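Pandham Music Fan Club - Minutes, 3/18/24
Taken by me, Senga MacKinnon, because I sat closest to the pens

We got going once the chairs were out and the coffee had made it around the room. 25 members showed up, which is a great turnout for a weeknight! Last meeting's minutes were approved after I fixed the spelling of Barroso (sorry again, I'd left out an R in three places).

Safety at the May show
This took up most of the evening. Barroso's management has agreed to a meet and greet after the concert, and they want to know how we plan to handle the line. I read their letter out loud. They're asking for a bag check at the door, a second one at the signing table, and names on a list ahead of time. A few people felt two checks was a bit much for a hall our size. Others, me included, would put up with the wait - it's one extra minute and the band feels better about coming out to see us. We voted and the two checks passed, 19 to 6.

The signing list will be capped at 52. Members get first pick until the end of April, then it opens up to anyone with a ticket. One item per person, and yes, that means one, even if you own all the albums. I'll be emailing the sign-up form this week.

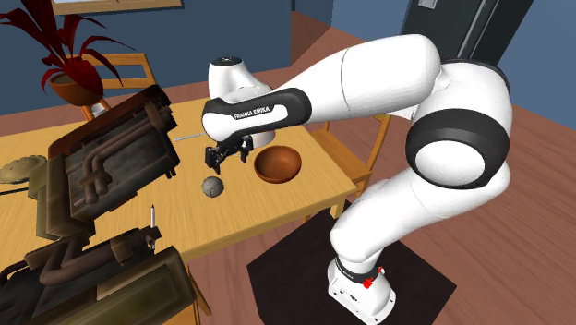

Franka Emika arm over the table, with the gray ball under the gripper.

Opening act
Vulix can't do the date after all, they've got a studio booking they can't move. Ovo said yes the same afternoon I called, bless them, and they only want a 30 minute set. They asked if they could sell shirts in the lobby. Agreed, as long as the table stays clear of the side exit. There was some grumbling that Ovo played last year too, but no other names were put forward, so Ovo it is.

Tickets and money
Ticket price stays at $12. I'd floated going up a little to pay for the second door person, and that went over like a lead balloon, so we'll take it out of the raffle money instead. We still need two more people for the door. Please don't all look at your shoes at once like you did tonight.

Other business
The lost scarf from the winter show is still in my car. The newsletter needs concert reviews, short ones are fine. Somebody asked about a bus to the next out-of-town show and I said I'd get a price - carried over to next time.

To do
Me: sign-up form, bus price, reply to Barroso's management
Everybody: reviews to me before the next meeting

We wrapped up just after nine. Next meeting is same room, same time, third Monday of the month.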